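7 Zentrale in Betrieb nehmen

Die Dadell-Zentrale ist der Teil Ihrer Alarmanlage, den Einbrecher nicht finden sollen und den Sie deshalb nach drei Monaten selbst nicht mehr finden. Notieren Sie den Aufstellort. Aber bitte nicht auf der Zentrale.

Sie brauchen: die Zentrale, das beiliegende Netzteil, ein Netzwerkkabel und den Einrichtungscode auf der Innenseite der Kartonlasche. Wer den Karton schon zerlegt hat, liest zuerst Abschnitt 12 und geht dann zum Altpapier.

7.1 Aufstellen

1. Wählen Sie einen trockenen Platz in der Nähe des Routers. Der Schuhschrank ist erlaubt, das Aquarium nicht.
2. Verbinden Sie Zentrale und Router mit dem Netzwerkkabel.
3. Stecken Sie das Netzteil ein. Die Leuchte blinkt zunächst gelb.
4. Warten Sie, bis sie dauerhaft grün leuchtet. Der erste Start lädt ein Update und dauert bis zu 6 Minuten. Ziehen Sie in dieser Zeit nicht den Stecker, auch nicht kurz, auch nicht »nur zum Testen«.

Hinweis: Auf freiem Feld erreicht die Zentrale Sensoren in 93 Metern Entfernung. Die wenigsten unserer Kunden wohnen auf freiem Feld. Stahlbeton, Fußbodenheizungen und große Spiegel kosten Reichweite.

Achtung: Stellen Sie die Zentrale nicht in ein Metallgehäuse und nicht unmittelbar daneben. Das gilt für Sicherungskästen, Geldschränke und ausgediente Rechner gleichermaßen.
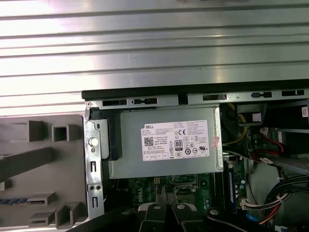
Abb. 7-1: Offenes PC-Gehäuse, liegend; links eine graue Kunststoffblende von innen

7.2 Sensoren anmelden

1. Öffnen Sie die App »Branddale« und tippen Sie auf »Gerät hinzufügen«.
2. Geben Sie den Einrichtungscode ein. Groß- und Kleinschreibung zählt.
3. Ziehen Sie am ersten Sensor den Batteriestreifen heraus. Er meldet sich mit einem Piepton, den auch Ihr Hund bemerken wird.
4. Vergeben Sie einen Namen. »Fenster Küche links« hilft Ihnen nachts um drei mehr als »Sensor neu neu«.
5. Wiederholen Sie die Schritte 3 und 4 für alle weiteren Sensoren. Immer einen nach dem anderen – wer alle Streifen auf einmal zieht, darf anschließend raten.

Meldet die App »Fehler 788«, ist der Sensor bereits an einer anderen Zentrale angemeldet. Halten Sie seine Taste gedrückt, bis er zweimal piept, und beginnen Sie erneut bei Schritt 3.

7.3 Probealarm

1. Warnen Sie Mitbewohner und Nachbarn.
2. Schalten Sie in der App auf »Scharf« und verlassen Sie den Raum.
3. Öffnen Sie nach Ablauf der Ausgangsverzögerung ein überwachtes Fenster. Die Sirene ertönt.
4. Beenden Sie den Alarm mit Ihrer PIN. Werkseitig lautet sie 1739 und muss danach geändert werden. Ihr Geburtsjahr ist keine Verbesserung.

Achtung: Die Sirene ist für geschlossene Räume unangenehm laut. Halten Sie beim Test Abstand und tragen Sie Gehörschutz.

Dadell Sicherheitstechnik, Cikville · Kontakt · Impressum · © Dadell · Nach oben

Kommentare

flurlicht: Fehler 788 hatte ich bei zwei gebraucht gekauften Sensoren. Taste halten hat geklappt, bei mir aber erst mit frischer Batterie.

Kellerkind_Ambaye: Zentrale stand bei mir im Sicherungskasten, seit Juni ständig Verbindungsabbrüche. Jetzt steht sie im Schuhschrank und läuft. Die Warnung dürfte ruhig fetter gedruckt sein.

m_punkt: Kann man den Piepton beim Anmelden abschalten? Frage für den Hund.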